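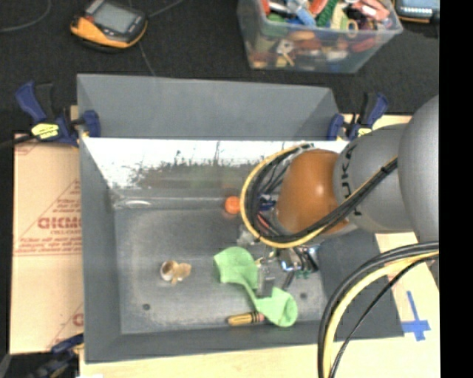
4. Searching the catalogue and downloading titles

This section covers the search form, the results list and the download queue in Zirnora Reader. It assumes that you have registered the device (section 2) and connected at least one source library (section 3).

4.1 Running a search

1. Open the Catalogue tab. The search form loads with the Title field selected.
2. Enter part of the title. Three characters is the minimum. Leading articles (a, an, the) are ignored.
3. To narrow the search, fill in Author, Publisher or Series. Fields left blank are not used.
4. Select the source library from the drop-down list. The default is All connected sources.
5. Press Search.

Results appear 29 to a page, sorted by closeness of match. To sort by year or by author, press the column heading. Press it again to reverse the order.

Note: Pamphlets and parts of a series are listed under the series title as well as their own. The same file may therefore appear twice. Compare the record number in the last column before downloading both.

4.2 Reading a result line

Each line shows the title, author, year, format and file size. A grey padlock means that the source library requires a borrower number. A clock means that all copies are on loan and the title can only be reserved.

Records from the Tivden archive have no year if the original was undated. They are placed at the end of any list sorted by year.

4.3 Downloading

1. Tick the box beside each title you want.
2. Press Add to queue.
3. Open the Queue tab and check the total size against the free space shown at the top.
4. Choose a format. EPUB is suggested where it exists. Scanned items are supplied as PDF only.
5. Press Start.

Downloads run one at a time in the order listed. Drag a line to move it. A file that has already started cannot be moved.

Caution: Do not disconnect the device while the progress bar is moving. Part files are not resumed — they are deleted at the next start and the download begins again from zero.

Caution: Files larger than 700 MB cannot be stored on a memory card formatted by firmware earlier than version 3. Update the firmware first, then format the card again. Formatting erases everything on the card.

4.4 If a download fails

Error 143 means that the source library closed the connection. Wait a few minutes and press Retry. If the error returns, remove the source under Settings > Sources, add it again and repeat the search.

"No file attached" means that the catalogue record exists but the text has not been supplied. Use Report record to send the record number to the Saragih help desk.

Loans from the Flernport library expire at midnight on the due date. The file stays in the list but will not open. Renewing the loan restores it without a second download.

Section last revised 22/09/2025, R. Yagi. Replaces the June issue.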